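Bredwood公布桌面整理试用结果:一只浅托盘管不住所有零碎,但值得留下

2018年7月26日

Bredwood今天公布与Jenemau办公用品部合作的桌面整理试用结果。试用在Cluston办公楼二层进行,从2月开始,历时16周,共有20张办公桌参加。我们先把话说在前面:结果没有宣传册上写的那么好看,我们也不打算把它写得更好看。

整理行业这些年有一种说法,买对收纳用品,桌面自然就会整齐。我们卖了多年收纳用品,对这句话一直有疑问。桌面乱,多半是因为东西没有固定的去处,再漂亮的盒子也只是把乱换个地方装起来。这次试用想弄清楚的问题很小:如果在白色桌面上只放一只深灰色的浅托盘,不加隔板,不贴标签,也不搞培训,人们会不会把小零件放进去,并且过一阵还愿意把它清空?

先说愿意听的部分。透明的小盖子、小吸盘一类东西,放在白桌面上很容易看漏,放在哑光深灰的底面上要好找一些。边沿虽然只高出一点,也能挡住多数会滚的小东西。试用者反映,找东西的时间短了。短了多少,我们没有测,所以不给数字。市面上常见的“效率提升”百分比,我们至今没见过哪一家肯把算法写清楚。

再说不那么愿意听的部分。托盘清爽了,旁边的桌子未必清爽。杯子、勺铲、盖子、鼠标和线缆,往往只是往外挪了一段距离,在相邻的桌面上重新聚成一堆。如果只看托盘,可以说整理成功;把视线抬高一点,结论就要打折扣。

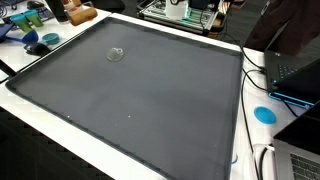 深色底面还有一个副作用:白色碎屑格外显眼。有人认为这是缺点,要求我们换成浅色。我们不准备换。碎屑在白桌面上同样存在,只是看不见而已,而看得见才会有人去擦。当然,也有人看见了照样不擦,这一点托盘帮不上忙。

参与评估的Imhof工作室提出过一套升级方案,包括可拆隔板、分色衬垫和配套的线缆夹。我们试做了2种隔板,最后都没有采用。隔板一加,稍大的物件放不平,使用者就把它们搁在隔板上面,托盘很快变成了架子。线缆夹的想法我们并不反对,但线缆的问题应当在桌子后面解决,指望一只托盘来管,恐怕要失望。

基于以上情况,Bredwood决定以现有样式供货,首批2160只,由Jenemau负责分销。产品只有深灰一色,不附隔板,包装上也不会出现“告别杂乱”之类的字样。随附的说明只有一页,建议使用者每天下班前清空一次,并给不属于托盘的东西另外找个地方。找不到地方的,不妨先问问这件东西是否需要放在桌上。

本次试用规模有限,参加者都在同一栋楼里工作,使用习惯相近,结果不宜推广到厨房、车间或教室。我们也不清楚新鲜感过去以后,这些托盘里会装些什么。Cluston的试用桌位将继续保留托盘,后续情况无论好坏,都会在Bredwood网站的新闻栏目中公布。

需要样品或完整试用记录的媒体及采购单位,请与Bredwood新闻联络处联系。样品数量有限,请注明用途。

(完)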